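Household sorting

Household sorting is the practice of grouping the small objects in a home by use, size or owner so that they can be found again. It covers drawers, shelves, boxes and baskets, and is usually treated as a part of housekeeping, separate from cleaning.

Most methods begin by emptying a storage place onto a flat surface. Items are then put into groups, and anything broken or unwanted is set aside. Open containers are common for things used every day, while lidded boxes are used for seasonal goods.

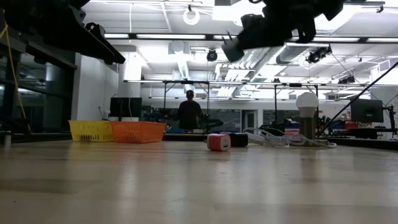 Sorting by use keeps together things that are needed for the same task, such as sewing supplies or stationery. Sorting by owner is more common in shared homes. Many households mix the two, and the kitchen is often arranged by a different rule than the bedrooms.

Small electrical items are considered hard to sort. Chargers often outlast the devices they were bought for, and many carry no mark showing what they belong to. 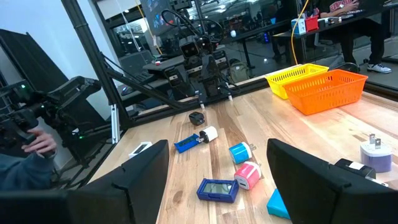 Samina Farooqui argues that spare chargers should be labeled on the day they enter the house, and that a drawer sorted without labels has to be sorted again within 12 months. Other writers prefer to keep one charger of each type and recycle the rest.

January is a popular month for sorting in many homes, after the winter holidays. The Wirkgate method, named for the housing estate where it was first taught, divides the work into three short sessions, with no more than two drawers in each.
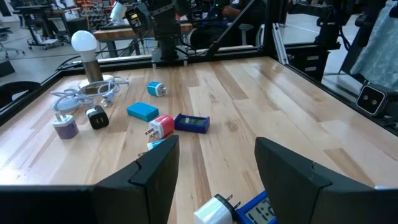 Blue digital clock and white wall charger on a wooden tabletop.

Clocks and lamps are normally left out of storage while in use. Spare ones are kept with their cords and batteries, although batteries may be removed for long storage.

Last updated: 7 August 2023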